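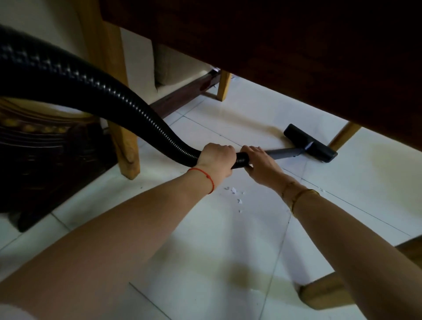 *A vacuum hose, metal wand and floor nozzle in use on tiles under a table.*

The **vacuum wand** is the rigid tube of a canister vacuum cleaner, fitted between the flexible hose and the floor nozzle. It extends the reach of the cleaner under furniture. Most wands are metal or plastic, and many are telescopic. Corrugated hose bends without collapsing under suction. On hard floors the nozzle is usually set with its brush strip lowered.

**See also:** Crevice tool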